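Workshop Papers > Shared Builds > Zamomine > Section 4

4. Building the hand-held pair and using it on folded clothes
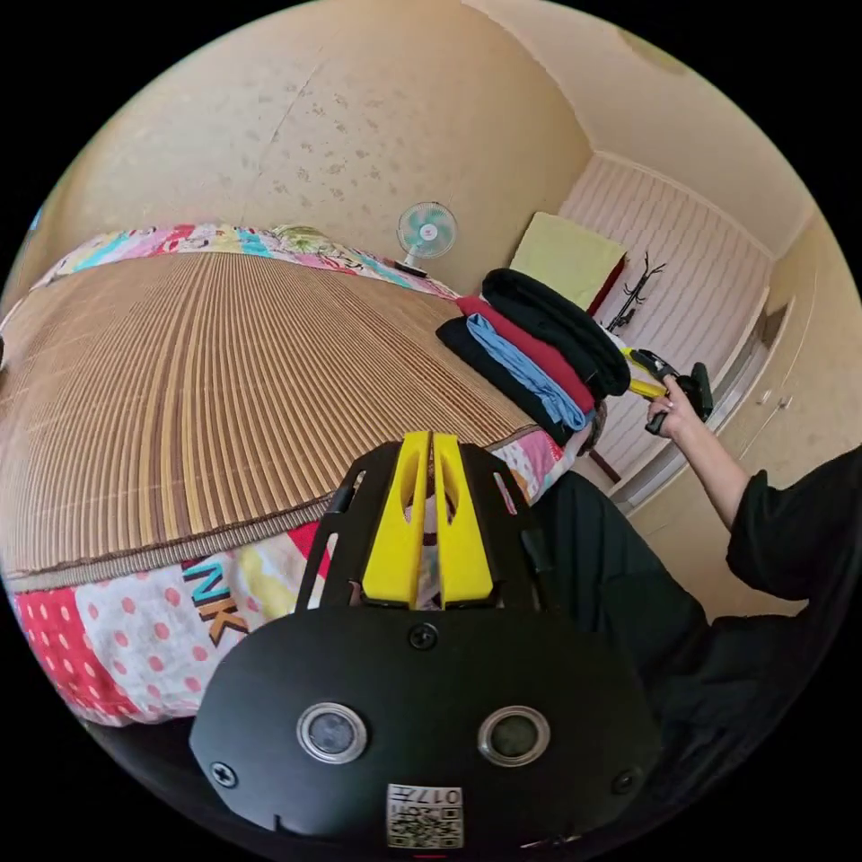
Figure 3. Working with the hand-held pair on a bed, at a stack of folded clothes. View from the camera on one gripper; the second gripper is at the right.

4.1 Parts and assembly

The Zamomine grippers were built in the shared workshop at Cestport, on two evenings per week, by Igor Urbańczyk and Dilruba Bhuiyan. Neither of them had built a hand tool before. We mention this for the reader who wants to repeat the work at home with the same level of skill.

All printed parts were made on the workshop's own printer. The fingers are yellow and the body is black. The color was first a matter of which spool was open, but we later kept it, because the bright fingers were easy to find in the recorded images when we checked them by eye. Each finger has a slot along its length. In the first version the fingers were solid, and they did not bend enough when they met a flat pile of cloth. Roald Viklund proposed the slot and redrew the part in one afternoon.

The front plate is held by screws that can be reached without opening the body. This was changed after the first month. Before, we had to take out the fingers every time a cable came loose, and the cables came loose often. Each plate has a small sticker with a code and a number (017 on the one in Figure 3), so that a recording can be matched with the gripper that made it. We recommend to put the sticker on before the first use and not after. We lost the match for several early recordings and had to leave them out.

4.2 The task

We asked for a task which every home can offer and which needs no special table. Folded clothes on a bed fulfill this. The worker holds one gripper in each hand and takes garments from the stack one after another. In the set shown in Figure 3 the stack has a black garment on top, with a red one and a light blue one under it, and another black one at the bottom. Two dark garments in the same stack are a difficult case for our method, and we kept such stacks on purpose.

The surface under the clothes was not controlled. In Figure 3 there is a woven summer mat over most of the bed and a patchwork quilt under it. Olga Quezada, who wrote the tracking part, was at first worried about the thin stripes of the mat, since repeated lines can confuse the matching of points from one image to the next. In practice the plain bed sheets gave more trouble. The printed quilts and pillows gave many good points, and we stopped asking people to cover them.

A bed is also soft. When the worker leans on it, the whole stack moves a little, and the position of the garments that was estimated at the start is not valid any more. We do not correct for this. Qusai Rawashdeh tried a correction with a wooden board below the quilt - it helped, but people did not like to lift their bedding for it, and we gave it up.

4.3 Amount of recordings

From April on we collected 700 recordings with the pair. Of these, 80 were removed by hand, mostly for the reason that one gripper had lost its position for a long part of the task. The remaining recordings are used in Section 5 without further selection.

Contact: Zamomine build group, Cestport shared workshop | © The authors | Back to top

This site uses cookies to remember your reading settings. Accept | Decline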